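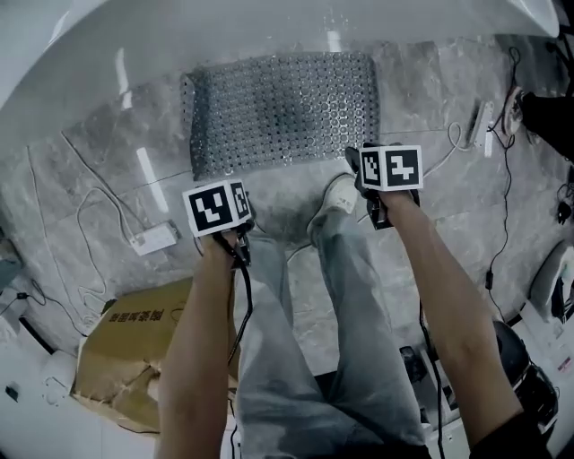
Why do the magpies at Fonerbridge swoop some people and leave others alone?
Mostly it comes down to where you walk and whether you're moving fast. Our best guess after one season is that a bird defending a nest has learned which kinds of passers-by have come too close before, and it treats the next one the same way.

Magpies on the Creek Path: a spring survey
Year 11 Biology, depth study report

Background
Anyone who rides to school along the creek knows the stretch between the Ulum Street footbridge and the netball courts. Every spring there's a sign up, every spring half of Year 7 arrives with cable ties sticking out of their helmets, and every spring somebody swears the bird followed them to the canteen. I've been swooped there myself (three times in one week in Year 9!) and I wanted to know if there was a pattern to it.

The Australian magpie, Gymnorhina tibicen, defends its territory all year, but swooping is mainly a breeding season behaviour, and in most pairs it's the male who does it while the female sits on the eggs. Only a small share of males swoop people at all. Magpies can also recognise individual human faces, which I think is one of the best facts in all of biology.

Aim
To find out whether the way a person is travelling (walking, running or cycling) affects how likely they are to be swooped on the creek path, and whether distance from the nest tree matters.

Hypothesis
Cyclists will be swooped more often than walkers, and most swoops will happen close to the nest tree.

Method
We had two nests to work with. The first was high in a spotted gum beside the footbridge. The second was in the big pine behind the Sorrentino bakery, where the path bends away from the water. We marked distances along the path in chalk every ten metres and sat under the shelter with a tally sheet, before school and again from 3.15 in the afternoon. Every person who came past went down as a walker, runner or cyclist. If the bird came down at them we wrote a swoop and the nearest chalk mark. A bird that only clapped its beak from the branch didn't count.

Rain washed the chalk off twice, so in the second week we switched to pegs with bits of ribbon. We should have done that from the start. We kept well back from both trees and didn't feed or approach the birds at any point.

Results
Over the whole survey 2,810 people passed the two nests. Of these, 1,213 were on bikes. We recorded 76 swoops altogether, and the great majority of them were on cyclists. Walkers were hardly bothered, even when they stopped right under the gum to look at their phones.

The two nests were completely different. The footbridge male was responsible for nearly every swoop on the sheet. The bakery pair barely looked up! People eat pies on the bench directly below that pine and the birds hop around their feet waiting for pastry. We never recorded a swoop more than 100 metres from a nest tree.

Afternoons were busier than mornings for swoops as well as for people, and the peak was the quarter of an hour after the bell, when the bikes come through in bunches.

Discussion
The results support the hypothesis, though with a fairly big catch. Almost all our swoops came from one bird, so what we've really measured is what the footbridge male thinks of bikes. A bird at Jorirberg, where my cousins live, apparently goes for posties and dogs and leaves riders in peace, and a survey there could give the opposite answer.

Speed could explain some of it. Runners were swooped more than walkers, but there were too few runners to say much. A bike also comes up quietly and passes straight under the tree – there's no way around it on that side of the creek. Helmets hide part of the face too, so it may be harder for the bird to tell a harmless regular from a stranger.

The pine nest is the part I'd love to follow up. Are those birds calm because they get fed, or did people start feeding them because they were calm? We can't tell from a tally sheet.

Improvements
More nests, obviously. I'd also record whether riders got off and walked, which the sign tells you to do and which a few people tried. By November the footbridge chicks were out of the nest and the swooping had dropped off to nothing, so a longer survey with a start in late winter would catch the whole season. It would also help to have two people scoring separately, as the after-school rush was very hard to keep up with – some passers-by were probably missed.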